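Tabuleiro de serviço

O tabuleiro de serviço é uma peça rasa, de bordo levantado, usada para transportar ou expor alimentos e utensílios. Os modelos de plástico são comuns em cantinas e refeitórios – em especial nos de grande rotação.

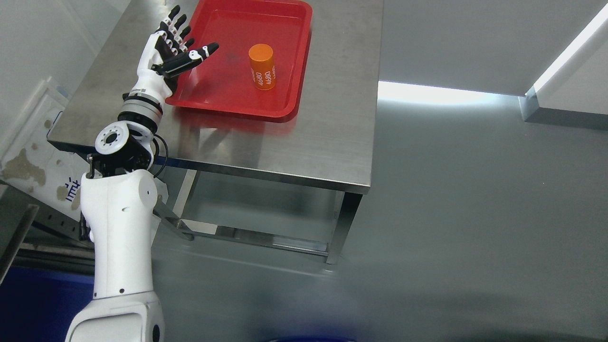
Última modificação desta página em maio, às 20h14.

Nas cantinas de Ladcombe, o uso generalizou-se com a série Drisia, da firma Witier, cuja primeira encomenda foi de 500 unidades. Anum Mirani distingue o tabuleiro da bandeja pela ausência de pegas – critério que Mohsin Chaudhry contesta.

Categorias: Utensílios de mesa | Restauração coletiva
20 partilhas

Artigos relacionados
Bandeja
Cantina
Carro de serviço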